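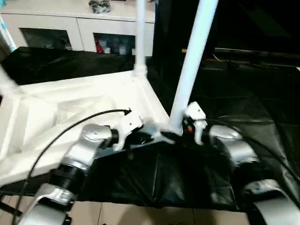 Visit to the Gredar compounding plant

The Gredar site at Valente makes filled and unfilled thermoplastic compounds, mainly for injection moulding, with a smaller share going to pellet-fed extrusion printing. Our print shop has bought glass-filled polypropylene from them under the Nudalel name since last year. The visit in July was arranged to look at how the pellets are dried, cut and checked before they are bagged, as we had seen uneven feeding on two of our machines with one batch and not with the next.

We were met at the gatehouse at 9.30 by Ronaldo Medeiros, the process engineer for the small-batch lines. Safety shoes and ear plugs are required beyond the first door. The tour took the morning, with the laboratory left until after lunch.

Raw material store

Base resin arrives in bulk and is blown to silos behind the main hall. Glass fibre, colour and additives are kept indoors on racking, each pallet with a card showing the delivery number and release status. Anything not yet released by the laboratory stays in a caged area. Nylon grades are stored in lined bags and opened only at the dryer.

Compounding lines

There are 3 twin-screw lines. The two larger ones run long orders and were both on black material during our visit. The smallest, line 2, handles trial lots and most of the printing grades. The smallest lot they will accept on it is 200 kg. Below that, according to Medeiros, the start-up waste becomes too large a part of the batch and the fibre content cannot be held steady.

Fibre is added through a side feeder about halfway along the barrel, after the resin has melted. The feeder is loss-in-weight and its trace is kept with the batch record. We were shown the trace for our problem batch. It had one short dip during a hopper refill, which was inside the plant's own limit.

The strands leave the die, pass through a water bath and an air knife, and go to the pelletiser. The length of the bath can be changed by moving the rollers. If the strand is too cold at the cutter it shatters and produces dust; too warm and the pellet ends are smeared and leave tails. Tails are the more serious fault for us, since they bridge in a narrow feed throat. The cutter rotor on line 2 had been changed shortly after our batch was made, and the old one was found to be worn on one side. This seems the most likely cause, although it has not been proved.

Sieving and packing

Pellets pass over a two-deck vibrating sieve. Oversize and joined pellets come off the top, dust off the bottom. Both fractions are weighed at the end of a run, but the figures were not being sent to customers. We asked for them to be added to the certificate for printing grades and this was agreed in principle.

Laboratory

Melt flow, ash content and moisture are measured on every lot. Pellet size is checked by hand with a gauge. A camera sorter called Grela is on order and will report length and diameter for a sample from each bagging run. It was not yet installed, so we cannot comment on it.

One point on moisture: the value on the certificate is taken at bagging. Bags held in our own store for several weeks should be tested again or dried before use. Our present practice is to dry nylon only.

Actions

Gredar to send retained pellets from the problem batch, with the sieve weights.

Our side to measure tails on 18 samples taken from the remaining bags, and to repeat the feed test with the hopper lid closed.

Drying settings for Nudalel to be reviewed once both sets of results are in.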